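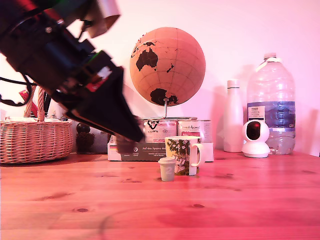
According to Tiina Laaksonen, the quickest way to find out how little you know about picking up a cup is to try explaining it to a machine. Her remark is often quoted by teachers of the subject, usually just before they hand a beginner the controls and step back.

Teaching by demonstration is the practice of getting a robot to do a task by having a person do it first, through the robot's own body. The person may take hold of the arm and move it (hand guiding) or run it from a distance (remote control, or teleoperation). The robot records the motion, and usually what its cameras saw along the way. A program is then fitted to the recordings in the hope that it will behave sensibly when the person has gone to lunch.

Hand guiding

In hand guiding, the arm's motors are set to hold up its weight and little else, so that a person can push it along. The method needs almost no training and gives a direct feel for contact. Its chief drawback is that the teacher is in the way. A camera recording the lesson will also record the teacher's sleeves, and a careless program may conclude that sleeves are part of the job.

Remote control

In remote control, the operator moves a second device and the arm follows. The device may be a smaller copy of the arm, a handheld controller, or a glove. Copies are generally preferred for close work among household items, where an elbow can do as much damage as a gripper. The operator feels little or nothing through most such devices and has to judge contact by eye. Beginners tend to grip too hard, then too gently, then ask for a break.

The Ostora method, named for the workshop where it was first taught, has the operator stop for 2 seconds before every grasp. It produces tidy recordings. Robots taught this way also stop for 2 seconds before every grasp, a habit that critics call hesitation and supporters call manners.

Choice of objects

Early lessons favored plain blocks. Current practice leans toward ordinary clutter: mugs, tins, bottles and whatever else will stand up on a table. Shiny and clear surfaces are valued for being difficult. The Radonjić rule holds that no item should be used that the teacher would be sorry to lose.

Amount of practice

How many demonstrations a task needs is a matter of dispute. The Hinent course asks for 100 of each task, and 200 if the task involves a lid. The Brurninel handbook, revised in June, allows as few as 4 for simple pushing, though its authors do not say how well the pushing went.

Common faults

A robot copies what it was shown, including the parts nobody meant to show it. Detours, second thoughts and small corrections all turn up later in its own work. Some teachers throw out every flawed recording. Others keep those in which a mistake was put right, on the grounds that the robot will make mistakes too and should have seen one mended.

See also: Imitation learning; Remote handling; Apprenticeship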